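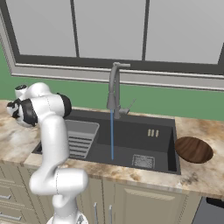
Posted 01/01/2026
By the course instructor

Home Water and What It Costs: Notes for Session 3

Read these before class. They cover the part of the unit on kitchen water use, and they are more doubtful than the textbook chapter. That is on purpose. The chapter repeats a lot of claims that come from people who sell things.

1. Where the numbers come from

Most figures you see for kitchen water use are one of two kinds. Either somebody put a meter on the pipe, or somebody asked people what they do and multiplied. The second kind is cheaper, so there is far more of it. People are bad at guessing how long they run a tap. They are also polite, and will tell a survey taker that they turn it off while scrubbing.

The Poltine study, which you have in the packet, is a metered one. It covered 74 homes through one January. That is better than a survey and still not much. One month in winter tells you nothing about summer, and the homes were picked from people who answered a letter. People who answer letters about water are probably already careful with it. Keep this in mind when the packet says "typical household." Typical of what?

2. Hand washing against the machine

You have all heard that a dishwasher uses less water than washing by hand. Sometimes it does. The claim depends on three things that are usually left out:

- whether the machine is full
- whether the dishes were rinsed under the tap first
- how the person washes by hand

The hand washer in these comparisons nearly always lets the tap run from start to finish. Somebody who fills one bowl to wash and another to rinse uses a small fraction of that. So the machine is being raced against the slowest runner. I am not telling you to get rid of your dishwasher. I am telling you to look at the comparison before you repeat it.

The Hutus leaflet (packet, second item) is a good one to practice on. It gives the machine a full load and no pre-rinse, gives the person a running tap, and then reports the gap as a "saving." A saving compared to what the reader does now? The leaflet has no idea what the reader does now.

3. Hot water

This is where the money is, and the chapter gives it half a page. Cold water is cheap in most towns. Heating it is not. A short burst from the hot tap often delivers nothing hot at all, only what was sitting in the pipe, while the heater warms a fresh batch to replace what left the tank. The pipe then cools and that heat is gone.

So a long pipe run between heater and kitchen can matter more than the faucet you buy. I have yet to see this on a faucet box. Insulating the pipe helps between draws that are close together. Over a whole night it does little, whatever the Skomon sales sheet suggests.

4. Double sinks

Older home economics books are firm that two basins save water. The reasoning is fine: wash in one, rinse in the other, tap off. The evidence is thin. A second basin lets you work that way but does not make you, and plenty of people use it to park dirty pans and then run the tap over the first. The Santoso trial is the only one I know of that compared the same households before and after, and it had 2 groups so different in size that I would not lean on it. 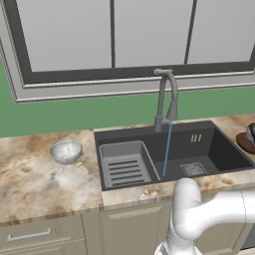

One student wrote in the margin last term that none of this matters next to farm use, so why spend a session on kitchens at all. Fair point, and I agree with the first half. Farms use far more in most dry regions. But this course is on household budgets, and a household pays its own bill. What I would object to is a leaflet that tells you a shorter rinse will refill a reservoir.

5. For next time

Read your own water meter twice, a day apart, and write down both readings with the times. If you live somewhere with a shared meter, use the sample readings in the packet. Then guess how much of the total was kitchen use, and write the guess down before you look at the table on the last page. Bring both pages. Do not fix your guess afterward - a bad guess is useful to us in class, and a corrected one is not.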